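News > Makers > Robotics

Garage robot arm gets a virtual kitchen to practice in

A shared workshop on the second floor of the old Tymoshchuk building has been home to a lot of half-finished projects over the years, but the one drawing a crowd on Thursday evenings right now is a robot arm called Prendeo. The arm itself is still in pieces on a bench near the drill press. Its computer twin, though, is already up and running in a kitchen that exists only on a screen, and it's a treat to watch.

The group behind the build started out with a simple wish. They wanted an arm that could help out at a kitchen counter - pick up a tool, hold it the right way, put it back down without knocking anything over. Most hobby arms are happy to stack foam blocks on a desk. A counter full of everyday kitchen stuff is a much harder place to work, with thin handles lying flat on stone and bottles standing right where an elbow wants to go.

So before bolting the real one together, the builders put their time into a simulator. The software side of the project is named Molico, and it began as a bare gray plane with a box on it. Over the winter it grew cabinets, a brick backsplash, a range with a microwave over it, and a good supply of small objects for the arm to reach for. The builders say the kitchen took longer than the arm model did, and that they'd happily do it all over again.

What a session looks like

A practice session in Molico is pretty relaxed. Somebody sits down at the shared computer with a pair of hand controllers left over from a gaming setup and drives the arm by hand. Each try is recorded, with the position of every joint saved along with what the virtual cameras see. When a try goes badly (and plenty do!) it gets a note and is kept anyway. The collection now stands at over 700 tries, most of them no longer than 40 seconds.

The views from inside the simulator are the fun part for visitors. There's a wide view for getting your bearings and a close view from down by the gripper fingers, and regulars argue cheerfully about which one is better to drive from. The spatula on the marble shows up in both kinds of view.
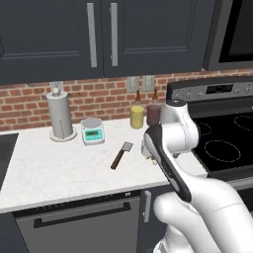
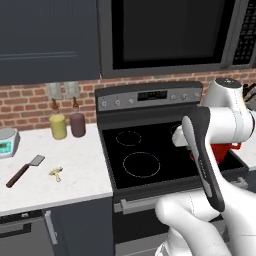
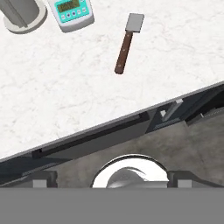 The Molico kitchen from three viewpoints, with the wooden-handled spatula on the counter in each.

Why the spatula is hard

Ask anyone at the bench what the toughest object is and you'll hear about the spatula. It's such an ordinary thing, and it gives a two-fingered gripper fits. The blade sits nearly flush with the counter, so there's nothing to get under. The handle is better, but if the fingers come down a bit off center the whole tool swings around, and then you're chasing it across the marble.

The trick that has worked best so far is to come in low over the handle and line the fingers up across it, then close slowly. Coming in fast from the side looks great and almost never works. New drivers all try it once. A whiteboard by the computer has a little sketch of the right approach angle, redrawn so many times that the marker has stained the board.

Taller items bring their own trouble. The bottles toward the back of the counter are easy to see and easy to bump, and the arm has a wide elbow that the driver tends to forget about while watching the fingers. Long tools are another story again. Once one is in the grip, the far end sticks out well past the hand, and every turn of the wrist sweeps it through a big arc. The group has added a warning beep for near misses. It's a truly awful beep, and everybody agrees it works.

Getting the cameras to agree

A surprising amount of effort has gone into the close view. Early on it sat too high and the fingertips dropped out of sight just when they were needed most. Moving it down fixed that, but then the body of the gripper filled too much of the picture. The current spot is a compromise, with both fingers in sight and a decent piece of countertop ahead of them. Drivers do have to get used to a world that tilts whenever the wrist does, and one or two have asked for a short break after their first turn.

The builders plan to mount a small real camera in the same spot on the physical arm. Matching the two is a job in itself. The simulated kitchen has clean edges and steady light, while the workshop has a flickering tube lamp over the bench and a window that gets full sun in the late afternoon. To get ready for that, Molico can now shift its lighting and swap surface colors between tries. The first time someone turned every setting up at once the kitchen came out looking like a disco, and a print of it is taped to the fridge.

The real arm is coming along

Back at the bench, things are moving too. The base plate is cut and drilled, and the first two joints turn smoothly under power. The shells are being printed one at a time on the workshop's older printer, a slow machine but a dependable one, and the larger pieces take 18 hours each. Sanding them is the least popular job in the building. There's a sign-up sheet for it, and cookies for anyone who takes a shift.

The gearboxes came secondhand from Lindo, a small repair shop two streets over that was clearing its back shelves. Two of them had stiff bearings, which were cleaned out and repacked over a weekend. The wiring loom is laid out on a sheet of plywood with nails at every bend, an old trick that makes it easy to measure every run before anything gets crimped. A big red stop button has been on the bench from the very first week, wired in before any of the motors.

The fingers are still up for discussion. Three sets have been printed so far, one of them with a soft rubber pad and one with a shallow groove meant for handles. The grooved pair is the early favorite for the spatula, but it does poorly with anything flat and thin. A swappable tip is being drawn up, held on with a single screw, so that both kinds can be tried in the same evening.

A counter of its own

The group is also building a short length of real counter to go with the arm. It's going up against the back wall on an old workbench frame, at normal kitchen height, and it will be fitted with a shelf of donated utensils. The idea is to start with the same few objects the simulator uses and see how far the practice carries over. Expectations are sensible. Friction on a real countertop is hard to model, and a gripper that does well on screen can come up empty on its first real try. Everyone seems excited to find out anyway.

There won't be any heat involved, and the plan is to keep it that way for a good long while. The first goal is simply picking up a spatula and handing it to a person, handle first. After that comes putting tools away in a holder. Cooking is a long way down the list, though pancakes get mentioned at just about every meeting.

Come by and drive

Open bench night runs on Thursday, with the simulator free to try once the evening's project work is done. No experience is needed, and the first turn is usually a wild one - half the fun is watching somebody find out how much the elbow sticks out. There's room for 20 people in the workshop, and it does fill up, so early is better. Closed-toe shoes are a must on the bench side of the yellow line.

Anyone with spare 24-volt power supplies, good bearings or a wooden-handled spatula to donate is welcome to bring them along. The build files for the base and the first two joints are on a thumb drive by the door, free to copy, with the rest to be added once the shells are done.

Filed under: Robotics, Home Builds, Simulation, Workshop News

More in Makers
A pen plotter made from two dead scanners
Bearing cleanup for beginners: what to soak and what to toss
Tool library adds evening hours in April
Five ways to tame a wiring loom
Old printer, new hot end: was it worth the trouble?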